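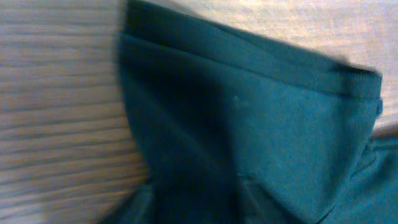

Teal knit with a folded waistband, laid out on a pale wooden surface.

Feb 3, 2022

The owner of Calloway, a laundry and mending shop that folds other people's clothes for a living, would like it known that she doesn't care whether your drawers look nice. I had gone in expecting to be sold something. Folding has become a business of its own, with classes and plastic boards and boxes with dividers, and I've never been persuaded that a shirt is any better for being rolled into a tube.

"It isn't," she said. "Roll it if you want. It's a shirt."

What she does care about is knits, and pants in particular. Most people, she says, pick them up by the legs, shake them, and fold from wherever their hands happen to be. She starts from the waistband. It goes flat on the table first, both layers lined up, and the rest of the garment is smoothed away from it.

"The band is the only part that knows where it belongs," she said. "The legs will go anywhere you push them."

I asked if that made any difference to the person wearing the pants. She thought about it longer than I expected. A crooked band, she said, gives you a crooked fold, and a crooked fold leaves a crease running across the front where everybody can see it. On a thin knit the crease can stay all day. On a thick one it probably drops out by lunch. I wrote down "probably," and she saw me do it.

The shop charges 95 cents an item for folding without washing, a service I had trouble believing anyone bought. She told me it brings in 60 orders in a decent month. Some come from parents with newborns. A good many come from people who have bought one of the folding systems and given up on it. She brought out a Pindard board that a customer had left behind, a hinged thing that cost 70 dollars, and put it on the counter between us.

"It works fine on T-shirts that are the same size as the board," she said.

She has her own doubtful beliefs, though. She insists that knits should rest after drying, flat and unfolded, for 7 minutes. Why 7? Her mother did it that way. I asked if she had ever tried folding them right away and comparing the two, and she said she had not, and that she didn't plan to. I tried it at home with two pairs of sweatpants and couldn't tell them apart. That is a small test and I don't offer it as more.

She is on firmer ground with lint. Dark greens and blues show every speck, she says, and people blame the washer when they should blame the towel they dried with it. She goes over the seams with her palm before folding. She doesn't use a roller on knits because she thinks the glue pulls at the surface – another claim I couldn't check, though the palm does seem to do the job.

Since September she has been turning down work from Vidivero, a clothing rental outfit that wanted everything folded to a printed card. The card called for thirds. She folds pants in half along the seam and then in half again, and she says thirds put a bend right at the knee.

"They said customers liked how it looked in the box," she told me. "Fine. Then the box can wear them."

I asked what she would tell someone who hates folding and has a full basket on the bed. Hang up whatever wrinkles, she said, put the socks in a drawer any way you like, and spend your patience on the knits. And if you don't have the patience? She shrugged and went back to the pile. The price list is by the door, and she pointed at it on my way out.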